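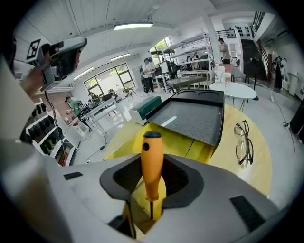 So I have a number now, and the number is $2,104. That's what I'm allowed to spend on the second round of gripper stuff between now and the end of September, and I've been moving it around in a spreadsheet for so many evenings that I could probably recite the cells to you.

If you read the last post you know the short version. We're collecting demonstrations with hand-held grippers, the kind where a person picks things up and puts them down all day and the arm is supposed to learn from it later. The first two units came out of leftover money from another project, which means I never had to plan for them. They just sort of appeared, and then I spent the whole summer finding out what they cost to keep going. This time I get to do it properly, with quotes and everything!

First quote was from Womutmont. They sell a complete kit - body, fingers, camera mount, cables, a case with foam in it - for $1,417. It's nice. I held one at a demo day and the trigger is much smoother than ours. But if I buy that kit I have $687 left for absolutely everything else, and everything else is a long list. The case alone seems to be a good chunk of the price, and ours live on a shelf.

Second quote was from Ahonen, who will sell you the body and the trigger assembly for $634 and let you sort out the rest. Two of those is $1,268. You see where this is going. Two bare units for less than one fancy one, and $836 left over for fingers, camera mounts, cables, and whatever I've forgotten (I have always forgotten something).

I went back and forth on this for ages. The case for the kit is that I'd open the box and be working that afternoon. With the bare bodies I'm printing mounts, waiting on the printer queue, discovering that one screw is a size we don't stock, and so on. I kept a note of how long the first two took me to get going and it was embarrassing. A lot of that was learning though, and I have the mount files now, and they fit.

The thing that tipped it was people. When both units are out there's usually one more person standing by who'd happily be recording too, and a single extra gripper fixes that for one person. Two extra fixes it for two, and it gives me something to hand over when one of the others is on the bench with its fingers off. We lost nearly a whole week in the spring to exactly that.

Which brings me to fingers. I budgeted zero dollars for finger rubber the first time. Zero! I thought of the fingers as part of the gripper, like the handle is part of a mug. They're more like brake pads. The lining gets shiny, then it gets torn at the corners, and then something like a screwdriver handle starts to twist in the grip and you throw out a good take. I've put in for 30 sets from Camholm this time, mixed between the soft grade and the firmer one. I like the firmer one for tools and the soft one for nearly everything else, and I'd love to hear from anybody who's found one grade that does both. The pack price gets better if you go up to the next box size, but rubber goes stiff in a drawer and I don't want to be using last year's.

Then there's the boring stuff, which is where I think most of these budgets fall over. Cables! I have strong feelings about cables now. The short ones pull when you reach across a table and the long ones end up on the floor where people walk. I'm getting a middle length plus a few clips to keep them off the ground, and I'm getting spares from the start. Printed markers cost nearly nothing, but I'm having them done on stiffer plastic because the paper ones curl. Storage cards, too. I was deleting old recordings in the spring to make space for new ones and I never want to do that again.

Things to pick up are their own line, and it's the line I had to defend the hardest. It looks a bit silly on a purchase form. "Assorted household items." But the items are the whole point - you want handles, trays, flat things, round things, shiny things, things that roll away from you. I've been topping the pile up from my own kitchen drawers and I'd like some of my spoons back. There's now a modest amount set aside for it, and I'm going to spend most of it at the hardware store and the rest at a thrift shop, where you get a lot more odd shapes for your money.

What I'm leaving out, for now, is the Worken stand. It's a charging and calibration dock that holds four grippers and checks the finger alignment for you each time you put one back. I want it very badly. It costs around as much as everything I've described so far put together, and the checking it does is a job I can do by hand in a few minutes each morning with a printed jig. If we get to six units I'll ask again. At four I can't make the argument with a straight face.

I also left out new tables, which a couple of people had asked for. Different heights would be good for the data, I agree. But there are already tables in different colors and sizes that we can shove around, and I'd rather see us use the ones we have in more than one spot before I pay for another.

A few notes for anybody putting together something similar. Ask about shipping early. My first Ahonen quote didn't include it and the second one did, and for a while I thought the price had gone up. Ask what a replacement trigger spring costs and whether they'll sell you just the spring, because one place I tried would only sell the whole handle. And leave some of the money unassigned. I've got a small cushion sitting at the bottom of the sheet labeled "misc" and I've had to fight off two very reasonable ideas for it already.

The form goes in on 30th August and then it's out of my hands for a bit. Ahonen says two weeks from the order, so mid September if the form doesn't sit in somebody's inbox. The rubber should come sooner. I'll print the mounts while I'm waiting, and I want to try a slightly thicker arm on the camera bracket, as the current one flexes when you set the gripper down hard. If that works I'll put the file up with the next post, along with what I really spent next to what I said I'd spend, which I'm a little nervous about.

Oh, and labels. I forgot labels for the storage cards. Adding that now.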